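Skimosness reservoir after the thaw

zeeshan_j
Went up in March and the water's nearly at the spillway! 54 cm of old snow still sitting in the gullies too. Best I've seen it.

Laiba R
Lovely, but one good thaw won't fix the groundwater. The Tonley borehole is still low.
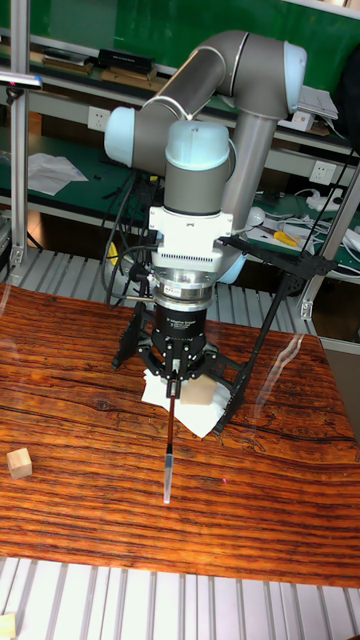 kbangash
Does the snow in the gullies count towards the reservoir level?

zeeshan_j
Only once it melts and runs down, so we've more to come!

Laiba R
Some of it. Plenty soaks into the peat first, Zeeshan.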